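Speaker notes: Getting There Slowly
Travel night talk, 18/04/2024
Slides on the laptop, backup on the stick. Water. Breathe.

Start with the bus. Don't say hello first, just go straight in.

So it's five in the morning and I'm sitting on a bag of onions. It isn't my bag of onions. The bus from Sarkard to Renen has sold every seat it has, and then a few more, and the driver has looked at me, looked at the aisle, and pointed. I've got 342 kilometers to go. I paid extra for a window.

(Wait for the laugh. If there isn't one, keep moving.)

Now say hello and who I am. Office job, two weeks of vacation a year, terrible at languages. I took unpaid leave one July and stretched it as far as my savings would go, which was 60 days. People hear that and think I must have seen everything. I saw four towns! One of them I only saw because I slept through my stop.

Map slide. Point at Sarkard at the top, then Renen, then Ojo out on the coast, then Brurkine up in the hills. Mention that the dotted line is the bit I did on foot, and that the dotted line wasn't planned.

Renen. My guidebook gave it half a page and told me to change buses and leave. I stayed nine days. The guesthouse had a roof where everybody dried their laundry, and in the evening people came up there to eat, so you had dinner with other people's socks swinging over your head. I learned to say "more bread" and "no more bread, please" and I got a lot of use out of both.

Talk about the money thing here, people always ask. I had set 200 in cash aside for emergencies, rolled up in a sock. I spent it on a dentist. The tooth is still great. Show them the tooth if the room is friendly.
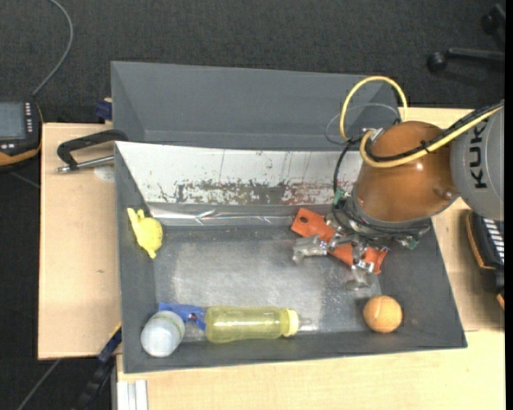
Then the coast. Ojo was the place I'd been dreaming about since I was a kid, and I need to be straight with them about this part: I didn't like it. It rained, the ferry wasn't running, and I'd carried this picture of it in my head for so long that the real town never had a chance. I sulked for three days. I ate crackers in bed. I wrote a very dramatic email to my sister and I'm glad the connection was down.

What got me out of the room was running out of crackers. I walked down to the store, and the woman at the register asked where I was going next, and I said I didn't know. She drew me a route to Brurkine on the back of a receipt. I still have it (hold up the receipt, it's in the blue folder).

Slow down for this section, I always rush it.

Her route had a walk in it, over the ridge, and she'd written "2 hours" next to it. It took me most of a day. I had the wrong shoes and one bottle of water. I met a man with goats who thought I was the funniest thing he'd come across all year, and he walked the last stretch with me, mostly to watch. When we came over the top he stopped and let me look. I'm not going to describe the valley because I've tried it in front of audiences before and it comes out like a calendar.

Brurkine: the school, the soccer game, how badly I played. Cut this if I'm running over.

Practical bits, quick:
Learn the numbers before you learn "thank you." You'll need them at every bus station.
Book the first night and the last night. Leave a good chunk of the middle open.
Carry photos of home on paper. I got more conversations out of one picture of my parents' dog than out of my whole phrase book.
Pack half the shirts. Yes, half.

Questions. They'll ask if I was lonely. Yes, quite a bit, mostly on travel days around suppertime. They'll ask if I'd go back to Ojo. I've been thinking I might, in the dry season, with better snacks.

Finish with the bus home, same driver, and he'd saved me a seat. Thank the library for the room and remind everyone the coffee's in the hallway.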